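Blankets and Bedcovers of the Guest Room

By Hok-lam Lui
06/12/2021

Last updated: 06/12/2021

When my aunt moved to a smaller apartment in June, she gave me the things from her guest room. I promised her to make a page with them, so the cousins can see where everything went. I am not a specialist in textiles. I only write what I know from her, and what I learned by washing and folding these things myself.

The house was built in 1948 and the guest room was always the coldest room in it. For this reason my aunt collected so many covers. She bought most of them from a shop called Pundilden, which closed a long time ago. In summer she liked prints with plants and insects, and in winter she wanted everything plain.

The butterfly bedcover. It is the summer one, pale pink, with beige and tan butterflies and fern leaves between them. The butterflies are not all of one size, and my cousins used to argue about which was the biggest. I put it on the bed first, before I decide about the blankets. 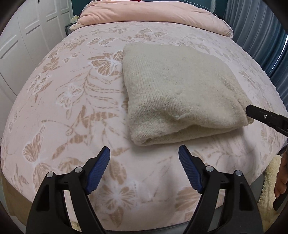 A knit blanket needs more patience than a woven one. If you hang it, it becomes long and will not go back to its shape. My aunt folded hers in half two times, then once more, and she never pressed it down with the hand. The cream one was always kept on the guest bed, also in the warm months, for visitors who feel cold at night. It weighs about 700 grams on my kitchen scale.

For washing I use the wool program of my Nurka machine and a small spoon of Flollex. Then I dry it flat on two towels and turn it the next morning. Small tufts I leave alone, or I push them back to the wrong side with a blunt needle. Please do not cut them, the yarn can open there.

The McGrath quilt is not on this page yet. It is with my cousin in the north, who had it on her sofa for 35 years and is still thinking if she will lend it to me. Also missing are 5 pillowcases with a crochet border, which I have to iron before I show them to anyone. If somebody in the family has the second summer cover, the green one, please write to me.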